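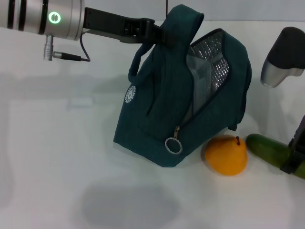 I've been packing lunches five days a week for longer than I care to add up, and the thing I get asked most is how to stop the bag smelling. My own views on this are strong (ask my sister-in-law Setareh, who has had the full lecture). Fabric bags are the worst for it, especially soft ones like the dark teal one with the handle on top, as the cloth hangs on to every banana that ever sat in it. I still like them more than plastic boxes, though, they squash down in the cupboard and they're easy to hook over a pram!

So, what I do. Every evening the bag gets emptied, turned upside down over the sink and given a good shake. Crumbs in the corners are what go musty first. Then a wipe with a cloth wrung out in warm water and a drop of washing-up liquid, and I leave it open on the airer overnight. Never zip it up damp. I did that once before a week in Cellatley and had to bin the thing when we got home.

If it already whiffs, put two tablespoons of bicarbonate of soda in an old sock, knot it, and leave it inside the closed bag until morning. Coffee grounds work too, dry ones, but then your sandwiches taste of coffee for a bit.

For grease marks, dab on washing-up liquid neat, leave it while you have a cuppa, and rub with an old toothbrush. Always try a hidden bit first. My friend Matúš swears by white vinegar for everything and it did take the tomato soup out of his, so have a go with that if the soap lets you down (half vinegar, half water, and rinse it well).

Check the label before you put one in the machine. Mine went in at 30 with the tea towels and came out fine, but the stiff lining in my daughter's old one crumpled and never sat flat again.

Ice packs next time, plus the great leaky yoghurt question. Keep your tips coming in the comments!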